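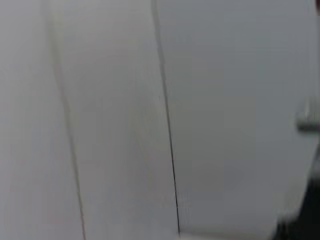
*Reading time: 2 min*

## Section 7 - Heating programmer, first set-up

For the Vodden programmer in the Skeltdale flats. Lirville flats have the older dial type, see their own sheet. Do the clock first. Everything else hangs off it.

### Before you start

- Boiler switched on at the wall, green light showing.
- Room thermostat turned right down.
- Tenant's sheet to hand, with the times they asked for.
- Reading glasses if you use them. The codes on the inside of the flap are tiny.

### Clock and day

1. Slide the flap down. Don't pull it towards you - the clips snap.
2. Hold SET until the hours flash.
3. Plus or minus to change. SET again for minutes.
4. SET once more for the day. Same buttons.
5. Leave it alone until the flashing stops. It saves by itself, no button for that.

**Note:** the clock is 24 hour and can't be changed. If the tenant wrote "6.30" ask which one they mean.

### Heating times

1. Press PROG. Screen shows ON 1.
2. Set the first on time, press PROG, set the first off time.
3. Same again for ON 2. Only one period wanted? Make ON 2 and OFF 2 identical and it gets skipped.
4. Press PROG untill the clock comes back.
5. Slide the switch to AUTO. Easily forgotten, then we get a call.
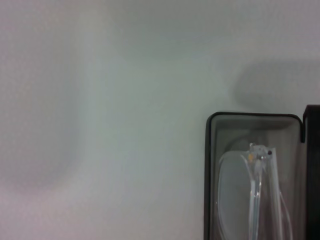

*Glasses case, open.*

### Hot water

Set seperately, same steps, but hold WATER for 2 seconds first. A tap symbol comes up in the corner. No tap symbol means you're still in the heating times and about to overwrite them.

**Caution:** do not touch the cylinder thermostat. Tumaini Mabula sets those at the yearly visit and writes the figure on the tag. Pipework next to it gets hot enough to burn.

### Codes

| Code | Meaning | Do |
|---|---|---|
| 81 | Clock lost | Redo clock and day, times are kept |
| 97 | No signal from room thermostat | New batteries, then hold its button down till it beeps |
| LO | Backup battery low | Report it, don't open the case |

97 coming back after new batteries - ring Yousafzai, give flat number and code. Don't reset more than once, it wipes the fault log and they'll want that.

### Leaving it

Thermostat back up to what the tenant asked for. Flap closed. Switch on AUTO, check again. Copy the times on to the card, old card in the bin. Anything set up before February will have the yellow card, swap it for a white one.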